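Clearing Up After the Cookout
02/05/2025

Print this post | E-mail this post

So my cousins came over from Panbridge again and we ate outside even though it was way too cold for it. I do not care. I had been dreaming about sausages since last July and I was not going to wait for nice weather!

The eating part is easy. It's the plates afterward that get me. I used to stack everything in one greasy tower, carry it in and then stand at the sink feeling sorry for myself (with sauce on my sleeve, always). Now I bring it all to one table first and sort it there. Leftovers get pulled together, trash goes straight in the bin, and the sauces stay in a huddle so I can wipe them down before they go back in the fridge door. It takes me nearly 5 minutes, and then the dishes are just dishes.

Colored plates help too. I got mine at the Halonen outlet in Brandthorpe for 65 cents apiece, and the kids each pick a color and stick with it, so there are no arguments over whose half-eaten drumstick that is. Mostly no arguments – my nephew changes colors.
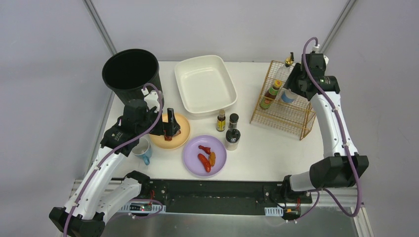
Purple plate, orange plate, blue mug, and the sauces by the white tray.

Anything still good goes into a container and gets chopped up for fried rice the next day. Sausage is great in it. Drumsticks are more work, but I pick the meat off while I watch TV. Next time I want to try a potato salad my aunt makes, if I can get the recipe out of her.

Contact | Copyright Prirkine Kitchen Notes | Back to top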